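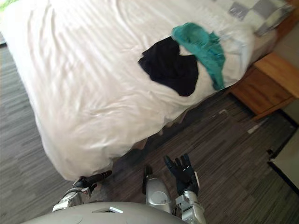

The black and the green clothes on the bed, seen from the robot's side.

Oct 5, 2018

I work in housekeeping at the Rurcombe, a residence hotel in Grostau with 88 rooms. Many of our guests stay for weeks, so in the rooms we meet not only sheets and towels but also their clothes, on the bed, on the chair, everywhere. When the management told us in spring that a robot would be tried for picking up clothes, the break room was very quiet for a moment. Then everyone spoke at the same time.

I was one of those who were afraid. In my first country I worked in a laundry, Đinh, and there a folding machine came and after it ten of us became four. The machine was not bad. It folded towels very nicely. But I remember the four who stayed, they had to feed it all day and could not talk with each other anymore.

With the Plundlow project (this is how the office calls it) it is different until now. The robot is slow. I can make a whole bed while it is deciding about one shirt. My task is to put the clothes on the bed in the way a guest would leave them, and to write down what went well and what did not. For this I have up to 15 minutes less cleaning per room, and I am glad for my knees.

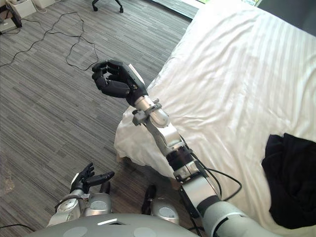

Right hand over the corner of the bed, fingers half closed, nothing in them.

What changed the most for me is that people ask me questions. The engineers did not know that we never pull a duvet from the corner, or that a thing thrown on the bed can be clean or dirty and only the guest knows it. I never thought of this as knowledge. Now I have a list with 329 such small remarks and they read it, I think, because sometimes they come back and want to argue about number 10.

Some colleagues do not like it. One of them says that we are teaching our own replacement, and I have no good answer to her. I asked the management for a paper that our hours will stay the same, and they promised to talk about it in December. A promise to talk is not a paper, I know this.

Also I must be careful with the cables on the carpet when I come in with the linen. I asked for them to be put along the wall. It is remark 88 on my list, the same as our number of rooms, and it is still open.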